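4.2 Gate position and first-turn outcome

The second part of the analysis concerns the start. In motocross the field leaves a single gate and converges on one corner, usually within a few seconds, and riders choose their gate in the order of their qualifying times. Coaches interviewed for the study described gate choice as settled knowledge: take a spot just inside the centre box and hold a straight line. We wanted to see whether the results at the two tracks, Flastville and Plakell, supported that advice.

Both tracks use a dirt start with a steel backstop. They differ mainly in the first turn. Flastville has a tight left-hander that sends riders almost back the way they came, while Plakell opens into a wide sweeper with a banked outer edge. Soil at Flastville is a heavy clay loam that ruts early in the day. Plakell is sandier and is watered between motos, so the ground behind the gate is re-groomed more often and holds its shape for longer.

For each moto we recorded the gate chosen, the rider's position at the exit of the first turn, and the position at the finish. Motos that were red-flagged before the end of the opening lap were left out. Where a race was restarted, only the restart was used. Practice starts were not included, as riders frequently roll out of the throttle before the corner and the order means little.

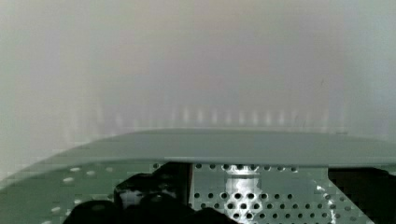
Figure 3. Gray-green plate with a curved upper edge, seen nearly edge-on against a pale background.

At Flastville the inside gates performed much as the coaches expected. Riders starting there reached the corner with less distance to cover and were seldom passed on the brakes. The advantage weakened over the day. By the final motos the inside ruts had deepened and several riders with first pick moved outward by up to 12 gates, giving away distance in return for a cleaner surface. Those who moved did not lose places on average at the first-turn exit, although the group is small and made up largely of faster qualifiers.

Plakell gave a less clear picture. The banked outside line allowed riders to carry speed past slower traffic on the inside, and first-turn position was spread fairly evenly across the gate. Crashes were concentrated in the middle, where riders from both sides came together at the apex. Fourie's earlier work on regional series reported a similar pattern at sweeping corners, and our observations agree with hers in general direction.

The link between the first turn and the finish was stronger at Flastville than at Plakell. This probably reflects the layout of the remaining lap as much as the start itself. Flastville is narrow and has few places to pass after the opening rhythm section, so a rider who is buried early tends to stay there.

Two limitations should be noted. Gate choice is not random, and we could not fully separate the effect of the gate from the ability of the rider who had earned it. Engine mapping and tire selection were also left to the teams and were not disclosed to us. Section 4.3 takes up the question of rider reaction time at the gate drop.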